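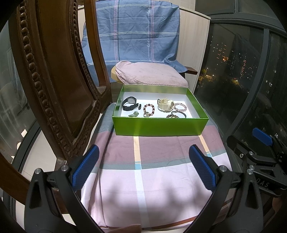 Hand-held gripper over the box of small accessories, both fingers open.

How to find the cause when a hand-held gripper drops small objects

In December our gripper began to drop bracelets. It closed on them normally, lifted them a little, and then one side slid out. I lost two evenings because I changed three things at once and could not say which one had helped. The steps below are the order I use now. They are written for a hand-held gripper with two fingers and screwed pads, but most of them are valid for the same fingers on an arm.

Before you start

Switch off the power of the gripper if yours has a motor. Keep your own fingers out of the space between the pads, also when you only want to look. Choose a soft surface. A bed with a sheet is good, because a watch that falls on a floor tile may not be a watch any more.

Step 1. Write down the failure

Do not repair anything yet. Repeat the same grasp on the same object and note what you see: the object slips down, it turns, or it jumps out to the front. Slipping down usually means dirty pads or too little force. Turning means the grasp is too far from the center of weight. Jumping out to the front means that the pads are not parallel, and this was our case.

Step 2. Clean the pads

Wipe the textured side with a cloth and a little alcohol, then let it dry completely. Skin cream from watch straps stays in the texture and is difficult to see. Test again with the same object.

Step 3. Check the screws

Hold the finger still and try to move the pad with your thumb. If you feel any play, tighten the screws at the base, a quarter turn each time, changing from one to the other. Do not use force – the thread in a plastic finger is quickly destroyed. On our left finger one screw was loose, and the pad opened outward under load.

Step 4. Check that the fingers are parallel

Close the gripper on a strip of paper and pull it. Do this at the tip and again near the base. The resistance should feel the same. If the paper comes out easily at the tip, go back to step 3.

Step 5. Test from easy to difficult

Begin with a watch that has a thick strap, continue with a beaded bracelet, and leave thin chains and rings for last. Beads roll against each other, so a bracelet can escape even from a healthy gripper. Take it across two beads, with slow closing.

Fiifi Agbenyega from our group in Haronville did 200 grasps after the repair, and 73 of them were with bracelets. The jump to the front did not come back. We now check the screws before every session.

Pin-yu Wan, 22 February 2025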